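Two-arm cell back at work in Burnau

2020-05-29 -- The two-arm cell at the Narnesitz workshop in Burnau is running again after a full service, and it has never moved so smoothly! The crew went over the cable runs first, retied the purple lines along both arms, then checked the mounting bolts at each base and reset the zero position of every joint. The whole job took 12 hours, spread over two shifts.

The cell had logged 2,652 cycles on its old gripper fingers, and the right one was starting to close a hair late. Both sets are new now.
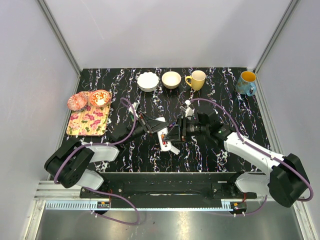
Magdy Bouzid would like the cable ties checked every month from now on, and said a line that rubs at the elbow "will always pick the busiest week to fail."

Next up is the wiring in the front duct, planned for June. The crew also wants to try a softer finger pad from Lerkine -- the samples are already on the shelf, and everyone is itching to get them fitted.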